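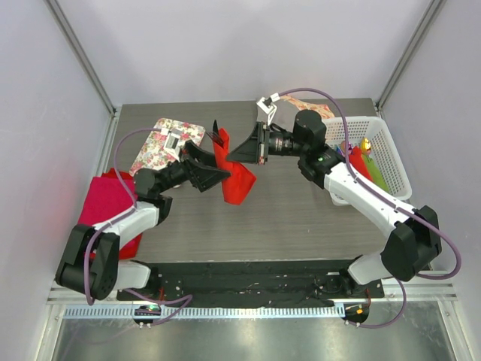
Red cloth held over a gray tabletop.

The Napkin Comes Back to the Table
By Liya Hadgu

I own 15 cloth napkins, and until last February they lived in a drawer under the takeout menus. Then I had dinner at Sheyla Giraldo's apartment in Otport, where a plain bowl of lentils came with a big, soft, slightly faded square of orange cotton, and I went home and dug mine out. I haven't bought a paper one since!

Giraldo runs a supper club out of her front room, and she is wonderfully stubborn on the subject. "People sit differently when you give them cloth," she told me. "They put it on their lap, they slow down, they ask for seconds." She buys old tablecloths at the Asdale flea market, cuts around the stains and hems what's left on her grandmother's machine. A good tablecloth gives her a dozen napkins and a few scraps for the bread basket.

She is far from alone. At Wolde, the little housewares shop on the north side of town, owner Henok Nigatu sold around 500 napkins last year, most of them one at a time. He loves this. Customers used to ask for matching sets in white or cream, he says, and now they come in with a single napkin in a pocket and look for something that will argue with it a little. Mustard next to plum is the combination of the summer. (I bought one of each. Of course I did.)

What about the washing? I asked everyone, and the answers were refreshingly lazy. Giraldo throws hers in with the towels. Nigatu line-dries his and smooths them flat by hand while they're still damp. Only Decha Somboon, who waited tables for years before opening his own place, Uvton, still irons, and he does it with the radio up loud and plainly enjoys himself.

Somboon also taught me to fold. He knows fans, lilies and a rather alarming swan, but at home he uses just one: corner to corner, then in half again, then laid loosely across the plate with the point hanging over the rim. It takes 3 seconds and looks great with a heavy linen, less great with anything slippery.

If you want to start, start with what you have. An old cotton shirt makes two decent napkins from the back panel alone, and a worn bed sheet will keep you hemming for weeks. Cut them bigger than you think you need, as the hem eats up more than you'd expect. Mine came out the size of coasters the first time, and we still use them under the teapot.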